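Household linen

Household linen is the general name for the cloth goods kept in a home for sleeping, washing, and dining. The term once referred only to cloth made from flax. It now covers goods made of cotton, wool, and man-made fibers as well. Bed linen makes up the largest share in most homes, followed by towels and table linen.

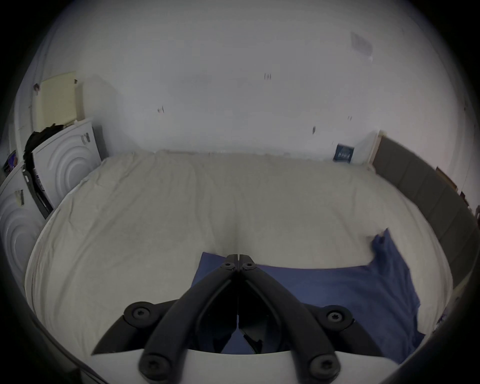 Bed linen is divided into sheets, pillowcases, and covers. A flat sheet is a plain hemmed rectangle. A fitted sheet is shaped to hold the mattress and is sold in set mattress sizes. White and cream remain common colors for fitted sheets, and a cream-white one is shown on the bed here. Darker shades are often chosen for guest rooms.

Thread count, the number of threads in a square inch of cloth, is widely used in selling sheets. Counts of 212 and 300 are common in cotton. A higher count does not always mean a stronger sheet, as the length of the fiber and the tightness of the weave also matter.

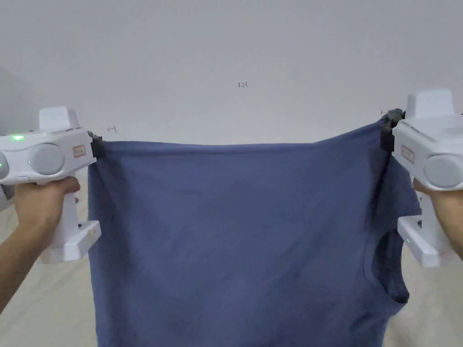

Care of household linen depends on the fiber. Cotton and flax can be washed at high heat, and many labels allow 60 degrees Celsius. Wool needs cool water and gentle handling. Damp cloth should be shaken out before drying to reduce creasing.

Storage customs vary by region. In the mill town of Akarska, linen was traditionally kept in chests and aired each June. A household record kept there by Danuta Nowicki lists 153 pieces, with the date of each repair. Her granddaughter, Hanna Michalski, later gave the record to the museum at Ferndale. 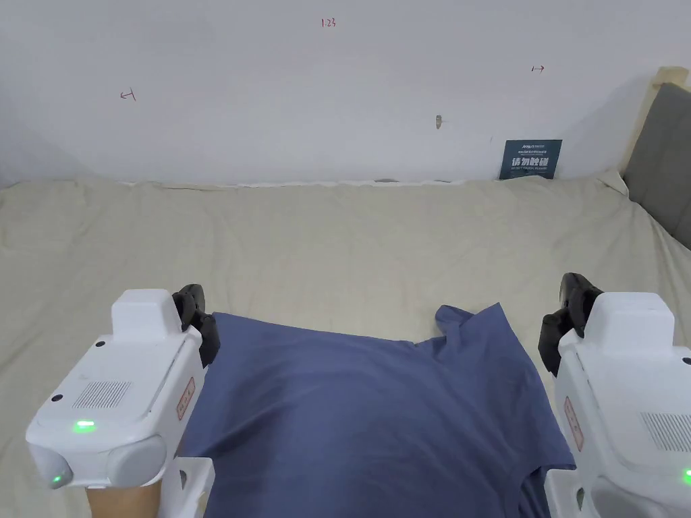 A blue T-shirt spread out on a bed with a beige sheet.

Worn sheets were often cut down the middle and rejoined at the outer edges, a repair known as "sides to middle."

See also: Bedding; Laundry; Textile care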